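*Slides 1–2. Wait for people to sit down. Water!*

Hi everyone, I'm Kristýna Šťastný, and I get to spend the next stretch talking about my favorite thing in the world, which is table grapes grown at home – on balconies, on fences, up the side of a garage.

**Slide 3 – why bother**

- I started with 2 vines in April, in tubs, on a balcony over a parking lot. Now there are 11!
- Ask who has a sunny wall. (Hands.) You can grow grapes.
- Tell the Hubáček fence story, keep it short. Skip the goat.

**Slide 4 – pruning**

Go slowly, people want to write this down. Winter, vine asleep, sharp clean pruners. Leave two buds on each spur and take the rest off. It looks brutal and the vine loves it.
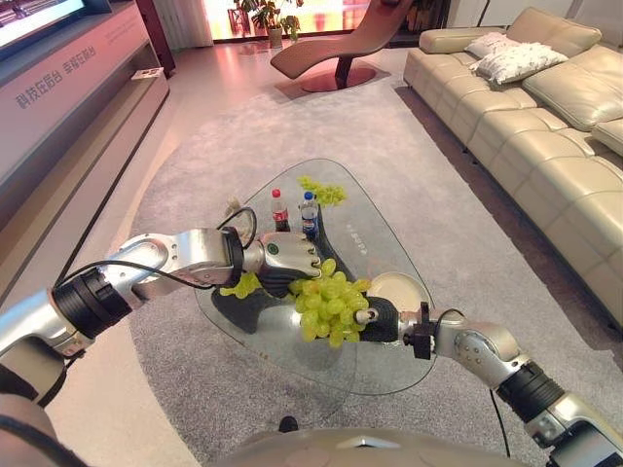
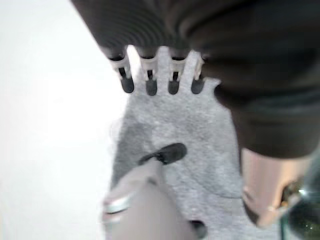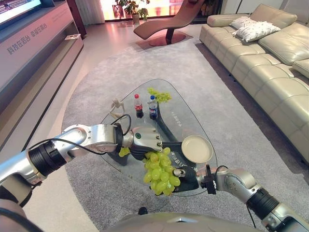

**Slide 8 – thinning and picking**

Thinning is where most beginners lose their nerve, me included. You cut away whole bunches in early summer so the ones you keep can fill out. A big bunch of pale green grapes like the one held up over the glass table is what I'm after, and my first-year vines gave me nothing close to it. Taste before you pick – grapes don't get sweeter off the vine. Try one from the bottom tip of the bunch, as it's usually the last to ripen.

**Slide 9 – questions**

- Birds: netting, pulled tight.
- Mildew: more air, fewer leaves around the fruit.
- Pots: go bigger than you think.

Cuttings are in the box by the door, please take one home!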